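Setley Food Waste Project
Progress report to the Gorell Fund
8th July

Summary

The collection service is running in both parts of Setley covered by the grant. Sign-up in the terraced streets north of the canal is good. Sign-up in the apartment blocks is behind where we said it would be, and most of this report is about why and what we are changing. Spending is within budget. We are asking for one change to the equipment line, set out below.

Collections

Households put out their caddies the night before and our crew empties them on the morning round. The north round settled quickly. People there already had somewhere to keep a caddy outdoors, and several streets had taken part in the earlier trial, so there was little to explain.

The blocks are harder. Residents carry their scraps down to a shared container, and in 3 of the buildings the container was first placed behind a locked gate that only the cleaning contractor could open. Stadania, the managing agent, has now agreed to move these to the main bin areas. Two have been moved. The last one needs a new concrete pad and Stadania has not given us a date.

Smell was the complaint we heard most in the first warm spell. We switched the blocks to two collections a week and complaints dropped off. The extra round costs us ten crew hours a week, which we can cover until the end of the grant period but not beyond it.

Contamination

Plastic bags are still the main problem. We changed the leaflet to say "no bags of any kind" after finding that residents were reading "compostable bags only" as permission to use grocery bags. The new leaflet went out with the rent letters and is printed in English, Spanish and Chinese. Yu-ting Yeh translated the Chinese version and checked it with residents before it was printed.

Loads from the blocks were turned away at the composting site twice in the spring. There have been no rejections since the leaflet changed — though that is a short period and we would not read too much into it.

Training and outreach

Chun-hung Chang ran kitchen sessions at the Cheng Street hall on storing vegetables, using up leftovers and what can go in the caddy. The evening sessions filled up. The morning ones did not, and we have dropped them. We had planned a schools visit in this period as well, but it clashed with exams and will be held in the fall.

Equipment

The caddies are holding up well apart from the lids, which crack at the hinge. The supplier has sent replacements free of charge. For bulk storage we would like to move the remaining plastic container money over to metal, on grounds of working life and ease of washing down. The total for the line stays the same.

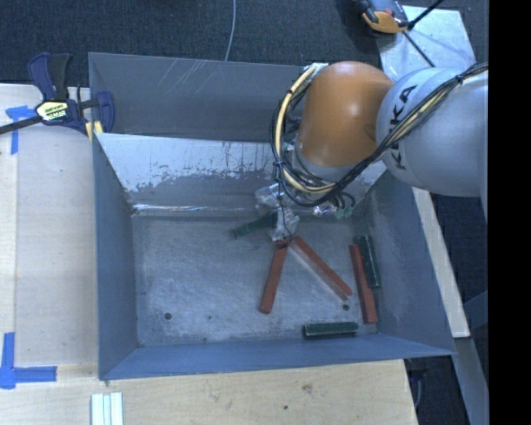
Yu-ting Yeh said the blocks would need a person on site more than they needed new containers, and asked that some of the equipment money be held back for door-to-door visits. We think she has a point. If the fund agrees, we would buy fewer containers this year and use the difference for evening visits, starting with the buildings where sign-up is lowest.

Next steps

Get a date from Stadania for the concrete pad. Begin evening visits once the budget change is approved. Talk to the city about who pays for the second weekly round after the grant ends. A full set of collection weights will come with the final report.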